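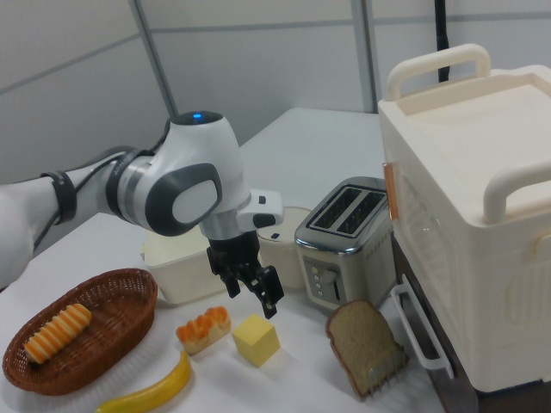

ロボットの手をくらべてみよう!

みんなは今日、何回ものをつかんだかな? えんぴつ、スプーン、くつした、ドアの取っ手。朝起きてから学校に着くまでだけでも、きっと数えきれないくらいだよね。しかも、つかみ方なんてほとんど考えていなかったはず。

ところが、ロボットにとって「つかむ」はとてもむずかしい仕事なんだ。だからロボットを作る人たちは、いろいろな手を用意して、どれがどんなものに向いているのかを、ひとつずつためしているよ。わたしはこの「くらべる実験」が大好き! 見ているだけで、つい手に力が入ってしまうんだ。

■ロボットの手の名前

ロボットの手の部分は「グリッパー」とよばれている。英語の「グリップ(にぎる)」からきたことばだよ。うでの部分は「アーム」。アームがグリッパーを行きたい場所まで運んで、グリッパーがものをつかむ。ふたつがチームになって働くんだね。

写真のアームは白とグレーで、丸い関節の上に小さな青いランプが光っている。その先についているのが、黒い2本指のグリッパーだ。指は下を向いて、ひらいているところ。すぐ下には、おもちゃの食べものがならんでいるよ。

■どうしておもちゃの食べもの?

本物のパンを使うと、実験をくり返すうちにつぶれたり、ポロポロくずれたりする。そうすると「1回目と同じパン」ではなくなってしまうよね。くらべる実験では、同じものを同じようにつかませることがとても大切。その点、おもちゃなら何度でも使えるし、落としてもだいじょうぶ!

それに、食べものの形はとてもバラエティーゆたかなんだ。写真の中から3つえらんで、つかむ気持ちで見てみよう。

うす黄色の四角いかたまり
バターかチーズみたいな形だね。平らな面どうしが向かい合っているから、2本指ではさむのにぴったり。練習のはじめの一歩によくえらばれる形だよ。

黄色いバナナ
曲がっているのがくせもの。はしっこをつかむと、反対がわが重くてくるっと回ってしまうことがある。どこをつかめばつり合うかな? 家にバナナがあったら、親指と人さし指の2本だけで持ち上げてみて!

茶色いパンのスライス
針金のパン立てに立っているね。うすいものは、指をちょうどよい向きに合わせないとはさめない。おまけに、パン立てに指がぶつからないように気をつけなくちゃいけない。これはなかなかの強敵だ!

■3しゅるいの手、どれがとくい?

グリッパーは2本指のほかにもたくさんある。代表選手を紹介するよ。

2本指グリッパー
つくりがシンプルで、動きがわかりやすい。箱や棒のようなものがとくい。大きなボールのように、指のひらくはばより太いものはつかめない。

吸ばんグリッパー
タコの足のように、ピタッとすいつくタイプ。平らでつるつるしたものなら、上からくっつけるだけで持ち上がる。でも、でこぼこしたものはにがて。すきまから空気が入ってしまうんだ。

やわらかいグリッパー
ゴムのような材料でできていて、ものの形に合わせて指がぐにゃっと曲がる。トマトやケーキのような、つぶれやすいものをやさしく包める。そのかわり、重いものを運ぶのは大変。

さあ、さっきの3つの食べものには、どの手がいちばんいいと思う? ちょっと考えてから先を読んでね。

■ペリックス工房でためしてみたら

ロボットの手をくらべている「ペリックス工房」のオランレワジュ・ウスマンさんに、お話を聞いたよ。ウスマンさんのチームでは、「ユーリク」という2本指の手と、「ジェネックス」というやわらかい手をくらべたことがある。5月に始めて、つかんだ回数はぜんぶでおよそ2000回! 聞いただけで目が回りそう。

四角いブロックは、どちらの手も上手につかめた。差が出たのはバナナだった。ユーリクは、つかむ場所が少しずれただけでバナナが回ってしまい、はじめのころは23回つづけて失敗したこともあったそうだ。ジェネックスは指がバナナのカーブにそって曲がるので、場所が少しずれても平気だった。

じゃあジェネックスの勝ち? と思ったら、うすいパンでは逆になった。やわらかい指は太くて、せまいすきまに入れない。細い指のユーリクは、すっと入ってパンをはさめたんだって。

「いちばん強い手を決めたいわけではないんです。この仕事にはこの手、と言えるようになりたいんですよ」とウスマンさん。失敗した回のノートは、7さつもたまっているそうだよ。

■手だけではつかめない

もうひとつ、わすれてはいけないのが「目」と「頭」。カメラでものの場所を調べて、コンピューターがアームの動かし方を決める。カメラの場所が変わると、アームのかげにかくれてものが見えなくなることもあるんだ。上から見るか、横から見るか。それもくらべる実験のテーマになるよ。

チームでカメラを担当しているオビンナ・アデビシさんのおすすめは、自分の片目をつぶってみること。えんぴつを2本持って、先っぽどうしをくっつけてみよう。両目のときよりむずかしくない? きょりがわかりにくくなるからだね。ロボットの目をどう作るか考えるヒントになるよ。

■おうちでチャレンジ! わりばしグリッパー

用意するもの
・わりばし 1ぜん
・輪ゴム 2本
・消しゴム、スポンジ、ティッシュの箱、丸めたアルミホイル

やり方
1 わりばしを2本に分けて、片手に持つ。
2 用意したものを、ひとつにつき10回ずつ持ち上げる。
3 うまくいった回数をノートに書く。
4 わりばしの先に輪ゴムを1本ずつ、ぐるぐるまきつける。
5 同じものを、もう一度10回ずつ持ち上げる。

輪ゴムをまく前とあとで、回数は変わったかな? 変えるのは輪ゴムだけにして、置く場所や持ち方はそろえておこうね。アルミホイルの玉は大きさを変えてもおもしろいよ。わりばしの先は、人に向けないでね!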